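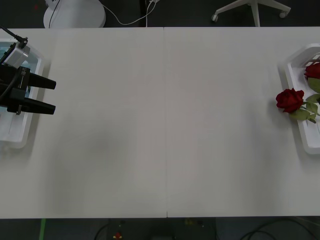 Two baskets, one gripper and the red roses on the right.

Bench tips: trying out grippers at home without losing your temper

I've had a few emails since the August page asking which fingers to buy for a small arm, and my answer is always the same – borrow before you buy, and test with rubbish from round the house. I've now been through the Nallow two-finger, the Rulside with the soft pads and an old Kariuki that Saeed Pakzad was throwing out. These are the things I wish I'd written on the wall at the start.

Use baskets, and use cheap ones. White plastic baskets on a pale table are what I keep going back to. You get a rim to clear on the way in and another on the way out, and a gripper that's lovely on a flat table can be hopeless at getting over a rim. Put one at each end so the arm has a proper distance to travel. If yours slide about, a square of rug underlay underneath sorts it.

Artificial flowers are brilliant! I'd been using wooden blocks for weeks and thought everything was marvellous, then Negin Bakhtiari told me to try a rose. Petals squash, leaves catch on the basket, and the stem rolls if you only get one finger on it properly. The Rulside pads were kinder to the petals but kept dragging the leaves along. The Nallow was better on stems and dreadful on blooms until I turned the closing force right down. Start low and creep up, a notch at a time.

Check how wide the fingers open before anything else. Hold a ruler across the gap with the power off and write the number on a bit of tape. The figure in the leaflet is often measured at the widest part and you want it at the tips.

Cables. Leave far more slack than you think, then move the arm by hand to both ends of the table and watch the connector while you do it. If the plug tilts, you need more slack or a better clip. I use the hook-and-loop strips sold for tidying behind the telly, a pack of 13 from the market, and they've outlasted the fancy ones. Don't pull them tight.

Camera next. I tried one fixed over the table and one up by the gripper, and if you can only run to one, I'd have the fixed one for comparing things. Every run is seen from the same place, so you can put two grippers side by side afterwards and argue about them (Rostam Zamani and I did, for a whole evening). Keep it to one lamp setting as well. Soft shadows are fine, but move the lamp halfway through and you'll spend ages wondering why the controller has gone funny.

For controllers, I've only really lived with two. The Sumgate box is easy to set up and a bit sluggish on small movements. Ardalan Sadeghi's home-made one is quicker, but it wants restarting if you so much as look at the settings page. For flowers I'd take the slow one.

Write things down as you go. I keep an exercise book with a line for each try: which gripper, what it was picking up, what went wrong. I'm up to 1,064 lines and almost 130 of them just say "leaf", which tells you where my weekends have gone.

Last bits. Wipe the finger pads with a barely damp cloth between sessions, dry them, and do it with the power off. And if anyone has spare pads for the old Kariuki, please drop me a line, mine have gone shiny and Man-sik Kwak's are the wrong size.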